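Istport shop puts a second two-armed robot in next year's budget
Friday, March 22, 2019

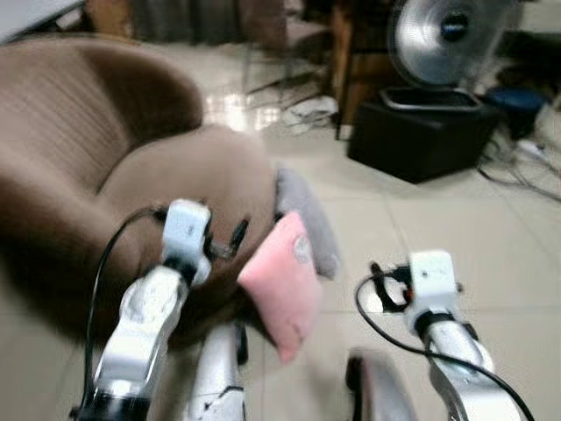 Cushion practice at the armchair, with a pink one and a gray one in play.

I stopped by the Ogunleye workshop in Istport this week to ask about money, and I ended up staying most of the afternoon. Brendan Fitzgerald does the equipment planning there, and he had his spreadsheet open before I'd even sat down!

The big news is that they want a second two-armed robot for the household chores project, and they'd like to order it by June. They have quotes from three suppliers. Madov came in lowest, but its price leaves out the gripper fingers and spare cables (Brendan has highlighted that part in yellow). Eltico costs more up front and throws in six sets of fingers — he's leaning that way, though he wouldn't let me write down the totals.

What surprised me was how much of the list is small stuff. Fingers, cables, power strips, replacement cushion covers, and a line for secondhand furniture. Last year they planned on 166 hours of practice time and went well past 1,000, so this time the wear parts get their own page. I wish I kept my own household budget that neatly.

Floor space is the other headache. A second robot means another chair, another work area and more outlets, and the electrician's estimate hasn't come in yet. Brendan says the order can't go out without it, so he's calling again Monday.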